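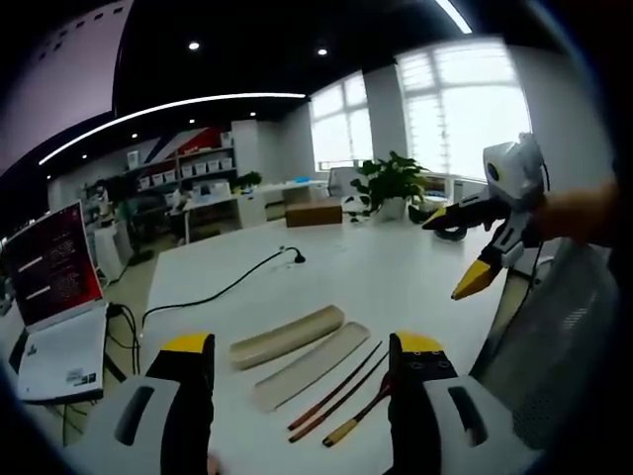 Figure 1. The white table in the project room, with the small parts in the middle and the laptop on the left.

Order on a Shared Work Table
Project report, first-year course in Interior and Workplace Studies
Tegan Pirihi and Lachlan Maihi
Tomoana College, Dasolholm
August 24, 2020

1. Introduction

In our college many students work at the same tables during one day. One group leaves and the next group comes, and between them there is often only a few minutes. The subject of this report is the table itself and the small things which lie on it. We wanted to know what stays on a shared table, how long it stays, and whether a simple change in the room can help people to put it away.

We chose this subject because of our own experience. In January we lost two parts of a model which we were building for another course. We had left them on a table in the evening, and in the morning they were gone. Later we found them in a drawer together with pens, tape and a broken ruler. The person who put them there had wanted to be helpful, but for us it was half a day of searching.

2. The room

The project room is on the ground floor of the college. It is used by three courses. The table in our study has a white top, and people sit at it on office chairs with grey mesh backs. We find the white colour important. On a white top a dark or reddish-brown object is seen immediately, also from the door. A light object is more difficult. In Figure 1 the three slender rods are easy to find, but the two flat beige pieces beside them are closer to the colour of the table. When such a piece is pushed near a sheet of paper, one can pass by it several times.

The laptop is usually the largest thing on the table, and it decides where everything else goes. We noticed this only after the first week. When the laptop stands open on the left side, as in the figure, the small parts collect in the middle and the right side is used for arms and tools. When somebody puts the laptop in the middle, the parts are spread on both sides and the person must reach around the screen. It is then also more probable that something falls on the floor.

3. Method

We checked the table two times each day for 20 working days, which gave us 40 checks. The first check was before lunch and the second was when the last group had left. At every check we wrote down all loose objects on the table and put each of them into one of four groups:

- flat pieces and strips
- rods, sticks and pens
- electronic equipment and cables
- other things, for example cups and paper

An object which was still there at the next check was written down again. For this reason our total is the number of notes and not the number of different objects. We did not move anything ourselves, with one exception, when a cup of tea stood too near to a keyboard.

For the first ten days the room stayed as it was. For the last ten days we placed a shallow tray at the back of the table. The tray was a Vodero model which we bought from Grekis, a small shop for office goods in the town. We chose it because its sides are low and one can see the contents while sitting. We put a label with the word "Unfinished" on it, and we did not give any other instruction to the users.

4. Results

In total we made 1571 notes. The group of rods, sticks and pens was the largest in both periods. Flat pieces came second. Electronic equipment was noted often in the first check of the day but seldom in the evening, as people take their laptop with them when they go home. Small parts are treated in another way - they have little value in money, and so they are left.

For 141 of the notes we could not find an owner. We asked everybody who had used the table on that day and also put a list on the door. Almost all of these objects were short or thin. We think that a thin part looks like a piece of waste when it is separated from the thing it belongs to. A rod with a coloured band near one end is easier to recognise, and one student told us that she marks her own parts with paint for exactly this purpose.

In the second period the evening table was clearly more tidy in the middle. The tray was used from the second day. On the first day it held only an apple. We must also say that the tray became full at the end of each week, and then new parts were put beside it, so the problem had moved to another corner of the table.

5. Discussion

We had expected that people leave things because they are in a hurry. From the conversations we understood that this is only one part of the explanation. Several users said that they did not know where an unfinished thing should go. The shelves are for finished models and the bin is for waste, and between these two the room had no place. The table was therefore the natural storage.

The direction in which the parts lie was also interesting for us. People who are in the middle of their work often put long pieces side by side at the same angle, so that the hand can take them easily. When we saw such a row, we could be quite sure that the owner planned to continue with it. The parts without owner were more often single and lay near the edge. We did not record this from the beginning, and so we cannot give a number for it. We would do it if we repeated the study.

There are other weak points. Two of us made the checks, and we did not always agree about what is one object. Lachlan wrote a box of pins as one, and Tegan wrote the open box and the pins outside it as two. We decided on a common rule on the fourth day and corrected the earlier lists as well as we could. The users also knew that we were looking at the table, and some of them may have tidied more than usual.

6. Recommendations

We recommend that the college keeps a tray for unfinished work on each white table and that it is emptied on a fixed day. The name of the owner should be on every part or on a paper under it. The laptop should stand at one side of the table when small parts are used. For light pieces we suggest a dark mat, which can be rolled and kept behind the tray.

The mat was not tested by us. Our teacher has agreed that next year's group may use our lists and continue with this question, and the lists are kept in the blue folder in the project room.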